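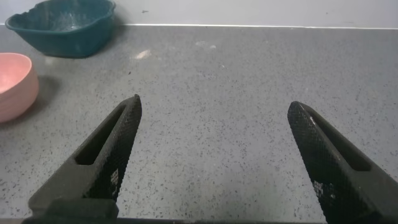
Figure 4. Speckled gray countertop with a dark teal bowl.

4. Fitting and Lacing the Urik Court Shoe

This section covers lacing, insole replacement and first wear for the Urik low-cut model from Hullosport. It applies to both the leather and the knit upper. For the mid-cut model, see Section 5.

4.1 Contents of the box

One pair of shoes, laced to the fourth eyelet
One pair of spare laces, flat
One pair of Clerkau insoles, 3 mm
Two lace locks in a paper sleeve

Note: Pairs sold through Poirier outlets ship with round laces. The steps are the same, but round laces do not fit the lace locks.

4.2 Replacing the insole

1. Loosen the laces down to the second eyelet and pull the tongue forward.
2. Lift the factory insole at the heel. It is held by one strip of adhesive under the arch.
3. Remove any adhesive left on the strobel board with a dry cloth.
4. Insert the Clerkau insole toe first. Press the heel down until the edge sits flat against the lining all the way around.
5. Check for a ridge under the ball of the foot. If you feel one, remove the insole and repeat step 4.

Caution: Do not stack insoles. The heel counter is shaped for a single layer, and a second layer raises the heel above the collar padding.

4.3 Standard lacing

1. Remove the lace completely.
2. Feed both ends down through the first pair of eyelets and even the lengths.
3. Cross the ends and feed each one up from the inside through the next pair. Continue to the sixth pair.
4. Pass the lace through the tongue loop between the third and fourth pairs.
5. Put the shoe on and tap the heel back into the counter.
6. Tighten from the toe upward, one crossing at a time.
7. Tie the shoe. Leave the seventh pair open unless you are using the heel-lock method in 4.4.

4.4 Heel-lock lacing

1. Complete steps 1 through 6 above.
2. Feed each end into the seventh eyelet on the same side, leaving a small loop.
3. Cross the ends and pass each through the opposite loop.
4. Pull down first, then up, and tie.

Caution: If the top of the foot goes numb, undo the heel lock and return to standard lacing.

4.5 First wear

Wear the shoes indoors for short periods before playing in them. The leather upper needs longer than the knit. Some 17 hours of light wear is normal before the forefoot creases evenly. Do not use heat to speed this up. Temperatures that soften the leather also weaken the bond at the midsole.

Inspect the outsole after the first month. Replace the shoes when the pivot circle is worn smooth.

Spare laces are listed in the parts table under item 114.

Section text: Ermelinda Louro. Lacing steps checked by Lorne Dhillon. Revised March.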